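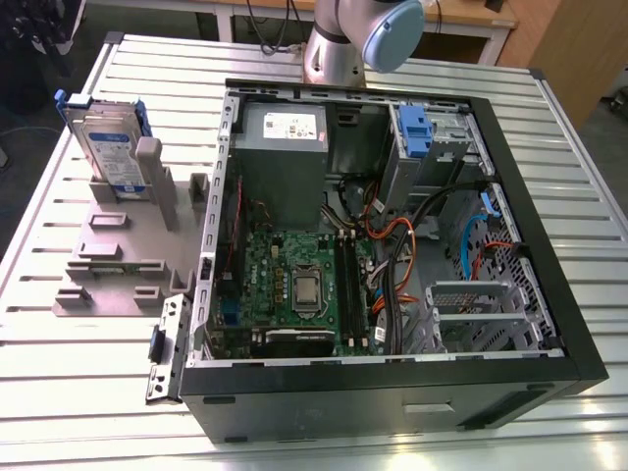 Figure 1. Desktop tower on its side with the side panel off, power supply at upper left, drive bay with blue latch at upper right.

Starnwood Reuse Workshop
Progress report to Tandine, period ending December

1. Intake and output
The workshop received 383 desktop computers in the period against a grant target of 800 for the full term. Of these, 158 were refurbished and released to the partner schools. A further 77 were written off and stripped for parts. The remaining 148 are in storage awaiting inspection or a replacement part.

2. Procedure
Towers are opened lying flat, and all internal work is done in that position. The order of work is unchanged from the last report: drives, expansion card, memory, processor, power supply. Cables are left attached to the power supply until it is out of the case. Data cables are unplugged at both ends, checked for bent connectors and bagged by length.

Motherboards are tested before any decision is made on the rest of the unit. A board that fails twice goes to Flidico for metal recovery. Power supplies are load tested separately and are not reused if the label is missing or unreadable.

3. Parts
Memory is the main shortage. Most donated units arrive with too little for the current school image, and modules pulled from written-off machines cover only part of the gap. Hard drives are in surplus, but many fail the surface scan. Latches and drive rails are kept by case model, as they rarely fit other cases. Two shelves in the Sakai Street store are now set aside for them.

4. Problems
Wiping took longer than planned in the first half of the period. The wipe station handled four drives at a time and has been extended to eight. The backlog was cleared by the end of November. Labeling errors on outgoing units led to three returns, and the serial number is now checked a second time at packing.

5. Spending
Spending is within budget on all lines except consumables, where thermal paste and antistatic bags ran over. We ask to move the unspent part of the transport line to cover this.

6. Next period
Inspection of stored units continues. The parts list will be reissued with bin numbers, and a revised release forecast will be sent with the next claim.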